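Randomisation des couleurs : ce que donne l'ablation

10 juillet 2019

Je reprends la série commencée en décembre sur la randomisation visuelle en simulation. La question est limitée : quelle part du gain vient des couleurs tirées au hasard, et quelle part vient des ombres ? L'entraînement tourne sous Trekgate, avec 1,000 scènes par variante et 300 réservées à l'évaluation. 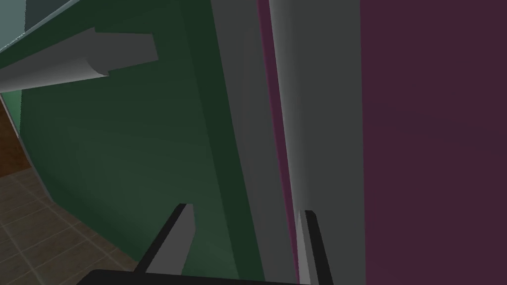

Le tirage des teintes se fait par surface, sans contrainte de réalisme. Les textures du sol et des murs suivent un tirage séparé. Côté caméra du poignet, le problème est connu : de près, un aplat uni occupe une grande part du champ et le réseau n'a presque plus de relief à exploiter. Un panneau vert foncé à côté d'une grande surface magenta, avec les deux doigts de la pince en bas, laisse surtout des arêtes. J'ai donc ajouté une perte auxiliaire sur les contours, pondérée selon la variance locale.

Sept variantes ont été comparées, avec 2 graines chacune. Couleurs seules : l'erreur de pose baisse nettement. Ombres seules : l'écart reste dans la dispersion entre graines. 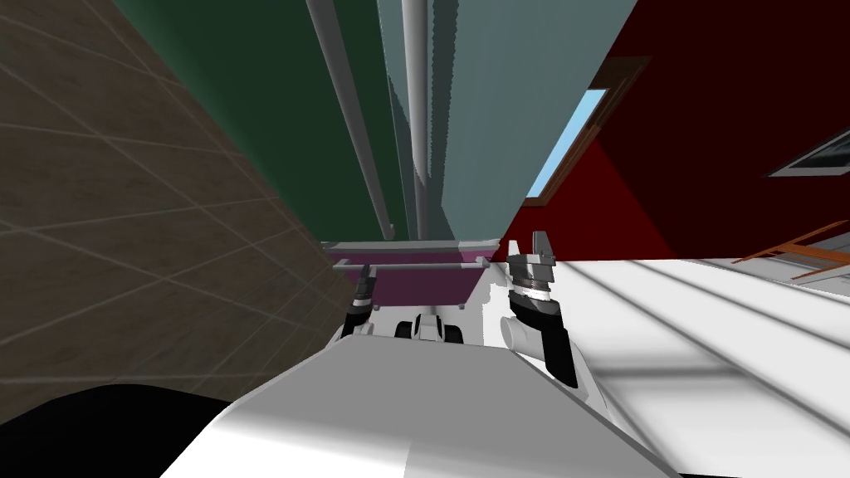
La combinaison des deux ne fait pas mieux que les couleurs seules, sauf pour les vues fortement inclinées, où les ombres apportent un léger gain. Je me méfie de ce dernier point, car deux graines ne suffisent pas pour conclure. Le script d'évaluation est dans le dépôt Husisby, branche ablation. Reste à refaire les calculs avec des ombres filtrées.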